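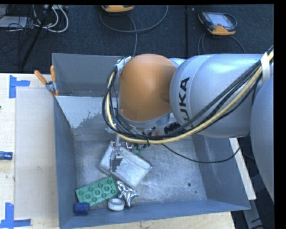 Photo: Pisville shared workshop, bench camera

Speaker notes — "Does the bin-picking arm earn its floor space?"

Opening (4 min, don't rush)

Ask who has seen a video of an arm emptying a bin. Then ask who has seen one with the cuts left out. Wait for it.

My position up front: I helped build this cell and I'm still not convinced. I'd like to be talked out of that, but with numbers.

What's on the bench

KUKA arm, metal bin, wooden tabletop. Point to the blue tape corners and the clamp on the bin. Every one of our results depends on the bin staying where the software thinks it is. People in the back should hear that sentence twice.

Cables next. They run down the outside of the arm with a strap, a cable tie and some tape. Vullow's setup guide shows a bare, clean wrist. Ours has looked like this since November and I doubt theirs stays clean for long either. The loop limits how far we dare turn the wrist, and the planner knows nothing about it.

The stuff in the bin

Building block, crumpled foil, a roll of tape, a box-like thing with a worn surface. Mention the foil and the bare metal floor together. Shiny on shiny. Stalum's pitch was that their picking software handles "mixed household items." Ask them which household.

The numbers

200 attempts, 109 good picks. Say it slowly and leave it there a second.

A good pick means lifted clear of the bin and set down in the tray. We did not count a lift that dropped on the way over. Stalum does, as far as I can tell from their write-up, and I'd like that fixed before anyone compares the two.

Somebody will say 109 is fine for a home build. Maybe. A person with one free hand clears the same bin while the arm is still thinking about its first move.

Vi

Vi is our own script, the part that decides which object to go for. It used to pick the biggest shape it could find. Now it picks the highest one. I can't show that this helped — we changed the gripper fingers in the same week, which was dumb. Own up to it.

What I'd want before spending more

Same objects, same bin, 2 pickers: Vi and plain random choice. If random comes close, we stop tuning Vi and work on the fingers.

Skip if short on time: the Vullow license question.

Questions. If they ask for a live demo, it's at the bench after the break, and it runs without cuts.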